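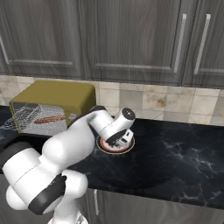 Begehung Teeküchen und Sanitär, Haus Saarinen
Checkliste mit Bemerkungen
Datum: 21.1.19
Begehung: Domenica Plattner, Ilari Jääskeläinen
Verteiler: Seija Ahonen (Hausverwaltung), Saron Abdella (Empfang)

Zeichen: ok = in Ordnung, M = Mangel, n.g. = nicht geprüft

1. Wasser und Abfluss

Abfluss Teeküche EG: ok. Läuft zügig ab.
Abfluss Teeküche 1. OG: M. Steht lange, riecht. Siphon ausbauen, reinigen, neue Dichtung. Kein Rohrreiniger bitte, hatten wir letztes Jahr schon, danach war die Dichtung hin.
Siebeinsätze: M. Fehlen im 1. OG und im Besprechungstrakt. Nachbestellen.
Eckventile gangbar: ok, ausser WC Herren EG, sitzt fest. Nicht mit Gewalt, Bjarke Hafþórsson soll sich das ansehen.
Warmwasser: nach 30 Sekunden noch lauwarm im Besprechungstrakt. M. Boiler prüfen.
Selten benutzte Zapfstellen spülen: Liste hängt, letzer Eintrag fehlt. Wer spült, trägt ein!

2. Elektro

Steckdosen neben Spülen: ok, Abdeckungen fest.
FI-Testtaste: ok in EG, 1. OG n.g. (Verteiler zugestellt mit Kartons, bitte freiräumen)
Wasserkocher: 2 Stück ohne gültige Prüfplakette. Aus dem Verkehr gezogen, stehen bei Saron am Empfang.
Mehrfachstecker hinter Kühlschrank 1. OG: M. Schon bei der letzten Begehung bemängelt. Muss weg.

3. Brandschutz

Feuerlöscher: ok, Plomben dran. Nächste Wartung April, Termin mit Clultodora steht.
Löschdecke Teeküche EG: M. Haken leer, Decke lag im Unterschrank hinter dem Putzzeug. Wieder aufgehängt.
Fluchtweg Richtung Hof: M. Altpapier. Sofort geräumt.
Fluchtwegleuchten: ok. Eine flackert leicht, Treppe 1. OG, beobachten.

4. Reinigung, Gefahrstoffe

Entkalker nur im Originalgebinde: M. Trinkflasche mit Handbeschriftung gefunden, entsorgt. Geht gar nicht, bitte nochmal allen sagen.
Sicherheitsdatenblätter: Ordner da, Stand alt. Seija fordert neue an.
Rutschmatte vor der Spüle EG: wellt sich, Stolpergefahr. Ersetzen.

5. Erste Hilfe

Kasten EG: ok.
Kasten 1. OG: Pflaster fast leer, Augenspülung abgelaufen. M.
Aushang Ersthelfer: ein Name stimmt nicht mehr. Saron druckt neu.

Bemerkungen

Insgesamt besser als beim letzen Mal. Dringend: Siphon 1. OG, Mehrfachstecker, Augenspülung. Rest bis zur nächsten Runde.
Besprechungstrakt hinterer Teil nicht begangen, war abgeschlossen. Wird nachgeholt, Ilari hat den Schlüssel angefragt.
Rückfragen an D. Plattner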